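May 15, 2015

Well log, Nellerow house, continued from the March entries.
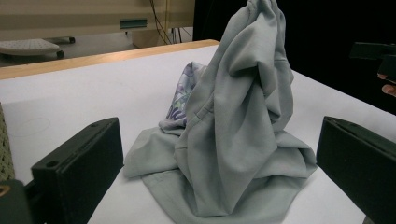
Pressure switch replaced this morning. The old one was a Gasser and had been short-cycling the pump, closing and opening every few seconds under light draw. I pulled the cover with the breaker off and found the contacts pitted, the left pair worse than the right. Filed them once in March, which bought two months. No point filing again.

The new switch is a Wekico, same thread, same terminal layout. Had to re-cut one of the conductors where the insulation had gone brittle under the strain relief. Thread tape on the nipple, five turns, then snugged with the short wrench. No weep at the joint after an hour at full pressure. I looked again after dinner and ran a dry finger around it. Still nothing.

Before any of that I drained the tank and checked the air charge. It was well under where it should be. The rule I was taught is 2 psi below cut-in with the tank empty, and I have stuck to it. Pumped it up with the bicycle pump, which was slow work. The gauge on the bicycle pump and the tire gauge from the truck disagree slightly. I went with the tire gauge. Tapped the tank on the side afterward and it rings down most of its height, so I take the bladder to be sound for now. When it goes I will hear a dull sound at the top and there will be water at the air valve. Neither today.

Cut-in and cut-out are now 20 psi apart, set with the large nut only. I left the small nut alone. The previous owner had it wound nearly all the way down, which explains some of what I saw last summer with the sprinkler. Ran the kitchen tap at half and timed the cycle. The pump rests much longer between starts and pulls up cleanly to cut-out without hunting.

Meter at the house read 470 gallons used since I last wrote it down. That is higher than I expected for the interval. The toilet in the back bathroom is the first suspect. I put food coloring in the tank at four o'clock and by half past there was color in the bowl. Flapper, then. The chain also has too much slack and gets under the seat. Wrote flapper on the list with sediment cartridges (the ten-inch kind, not the long ones I bought by mistake) and a new hose washer for the barn.

Luzius Grabner called back about the water test. Hardness is up a little over the last one, iron the same, no coliform. He wants a second sample taken from the wellhead spigot before the tank so he can separate what is in the ground from what is in my pipes. I agree with the reasoning. He also thinks the casing should be extended at least another foot above grade, because the Fletside side of the field sheds water toward it in a hard rain. I agree with that less, mainly on cost. He is sending a price anyway.

Flushed the heater while I had the system down. Connected the hose to the drain and let it go into the ditch. Sand and white scale for the first two buckets, then cloudy, then clear. The drain valve is plastic and did not want to seat on closing – I opened and closed it several times to clear the grit and it finally stopped dripping. It should be a brass one. Adding that to the list as well. Both elements read fine on the meter: 4000 watts upper and lower by the plate, resistance close enough to the figure I worked out on the back of the envelope. Thermostat left where it was.

Laundry ran late on account of the water being off. Did two loads in the evening with the new settings and the washer filled without the pause it used to make halfway. Good sign for the switch.

Hands sore. The filter housing still needs its O-ring greased, and I could not find the silicone. It is either in the truck or in the coffee can on the cellar shelf. Will look tomorrow, and take the wellhead sample early, before anyone has used water.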